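Pumphrey 5 Bench Top, matt white

Supplied by Skukholm Work Surfaces

Product code: PU5-MW
Availability: made to order
Lead time: five weeks, longer for orders placed in July

Overview

The Pumphrey 5 is a fixed-height work surface for repair benches, packing stations, teaching rooms and light assembly. It is sold as a top only or as a top with the Bustholm underframe. The finish is a matt white with low glare, intended for use under ceiling lighting. Small dark parts such as screws, washers and clips are easy to find on it.

The top is reversible. Both faces carry the same finish, so a worn top can be turned over once before it needs replacing. Fixing inserts are fitted to one face only. If the top is to be turned later, order the second set of inserts at the same time (code PU5-INS), as they cannot be fitted on site without a drill guide.

Specification

Length: 2,173 mm
Depth: 1,000 mm
Finish: matt white, both faces
Edge: square, 2 mm radius on the long sides
Corners: square as standard, rounded on request
Inserts: M6, factory fitted
Weight of top: 47 kg
Rated load, evenly spread: 180 kg
Rated load with Bustholm underframe and centre leg: 260 kg

A longer version is available at 2,471 mm. It is supplied with the centre leg as standard and must not be used without it. Depth and finish are unchanged.

Loading

The rated loads above are for weight spread across the whole surface. For a single heavy item, such as a vice or a bench press, place the item over a leg or use the steel spreader plate (PU5-SP). Clamps may be used on any edge. Jaws should be faced with card or rubber, as bare steel will mark the finish.

Do not stand on the top. Do not sit on the front edge between the legs.

Cleaning and care

Wipe with warm water and a mild washing-up liquid, then dry with a soft cloth. Ink and light oil can be removed with white spirit - test a small patch first. Scouring pads and cream cleaners will polish the matt finish and leave shiny areas that cannot be put right.

Soldering irons and hot glue guns must be kept on a stand or mat. The finish will withstand brief contact up to 120 °C.

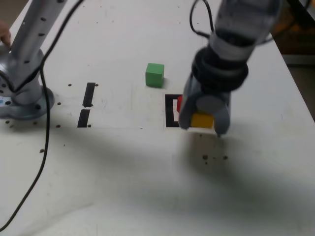 Cable management is by the rear tray, which clips to the underframe and runs the full length of the top. The tray takes a six-way mains strip and leaves space for plugs with large adaptors. Cable ports of 60 mm or 80 mm can be cut at the factory. State the position of each port from the left rear corner, measured to the centre of the hole. Ports may not be placed within 90 mm of an edge or directly over a leg.

Compatible parts

Bustholm underframe, grey, with levelling feet
Bustholm centre leg
Rokuletti drawer unit, three drawers, fits either end
Rokuletti rear tray
Spreader plate, PU5-SP
Insert set for second face, PU5-INS

Earlier Rokuletti drawer units with side runners do not fit the Pumphrey 5. Units with a top plate do.

Delivery

Tops are delivered flat, wrapped and edge-protected, to the ground floor only. Two people are needed to lift one. Check the edges before signing and report any damage within two working days, quoting the number on the label under the left end.

For port drawings and non-standard lengths, contact Orlando Cárdenas in the technical office.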